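Notebook, packing bench, Trernamer
2 November 2020

Condiment rack and paper bags. Aim is to fix one layout for the bench before the Lokura order (3,000 bags) goes out. The wire rack goes at the back left of the table, oil at the rear, ketchup in front of it. Front panel stays clear for the bag.
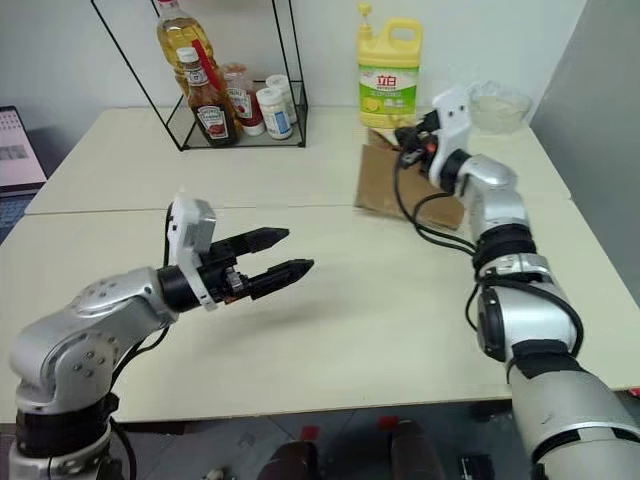

Selvaraj Gamage: I'd keep the oil out of the bags altogether. The July batch from Nanus had weak bases.

Noted. Will test the bases separately, 2 bottles per bag, then 4. Bench joint checked with a straight edge – flush enough for a flat-bottomed bag. Top of the bag to be opened fully before anything is loaded.

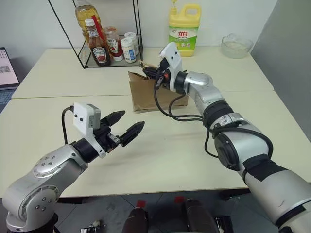

Bag handling

Brown kraft, flat front panel, twisted paper handles. Stand it on the far half, short of the joint between the two tops. Handles want folding outwards or they foul the bottle necks. Creases in the side are acceptable, tears are not.

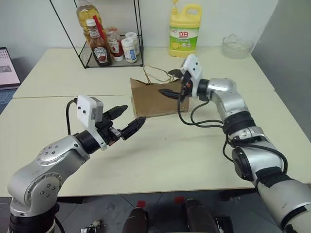 Base test to use the same stock, one bag per load, lifted by both handles and held for two minutes. Arif Akanda has the spring balance. Record the glass and plastic bottles separately.

Rack position left as it is, with the bag to the right of it.
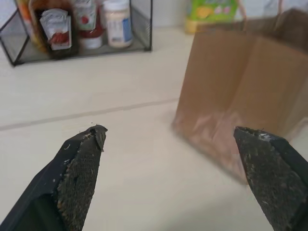
Still open: whether the Paul bags are the same paper weight as the Nanus ones. Need the supplier sheet. Wipe down both tops before the next run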